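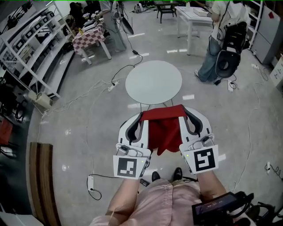

A red cloth, held over the lap.

How to Wash a New Red Cloth Without Turning Everything Pink

By Anežka Šimek

Red cotton is the color most likely to bleed in the first few washes. The extra dye sits on the surface of the fibers and comes off in water, and whatever is in the tub with it picks it up. Two or three careful washes will get rid of most of it. This method works for napkins, dish towels, bandanas and plain cotton yardage. Do not use it on silk or wool.

What you need

A white sink or basin
Mild liquid detergent without bleach
An old white rag
A clean white towel
Color catcher sheets, if you plan to use the machine

Step 1. Test for bleeding

Wet a corner of the cloth with warm water and press the white rag against it for a minute. If the rag stays white, skip to step 4. If it comes away pink, keep going. Test the hem as well as the middle. Sewing thread is sometimes dyed separately and can run when the fabric does not.

Step 2. Soak in cool water

Fill the basin with enough cool water to cover the cloth completely. Put in a teaspoon of detergent and stir before the cloth goes in. Push it under and move it around every few minutes so that no part stays folded against itself. Leave it for half an hour.

The water will probably turn pink. Drain it, refill, and soak again. I usually need two rounds for a tablecloth and one for napkins.

Many people add salt or vinegar at this stage. I have tried both and saw no difference on cotton that was already dyed. Ľubica Ševčík, who taught me to sew, still uses a cup of vinegar and her napkins look fine, so do as you like — just never mix vinegar with bleach.

Step 3. Rinse until clear

Rinse under a cool tap, squeezing gently. Do not wring. Stop when the water in the basin looks clear against the white bottom. A very faint tint after several rinses is all right, but keep the cloth away from light colors for now.

Step 4. First machine wash

Wash it alone or with dark reds and browns, on cold, with a color catcher sheet. Take it out as soon as the cycle ends. Wet red cloth left sitting in the drum can stain itself in blotches along the folds, and those are hard to remove.

Step 5. Dry flat or on a line

Roll the cloth in the white towel first to press out water. Hang it in the shade. Iron it while slightly damp, wrong side up, with a piece of plain cotton on the board underneath.

If something else turned pink

Do not put it in the dryer. Heat makes the stain much harder to get out. Wash the item again right away in cold water with fresh detergent. If that fails and it is white cotton, soak it in oxygen bleach following the package directions, then rinse well and air dry.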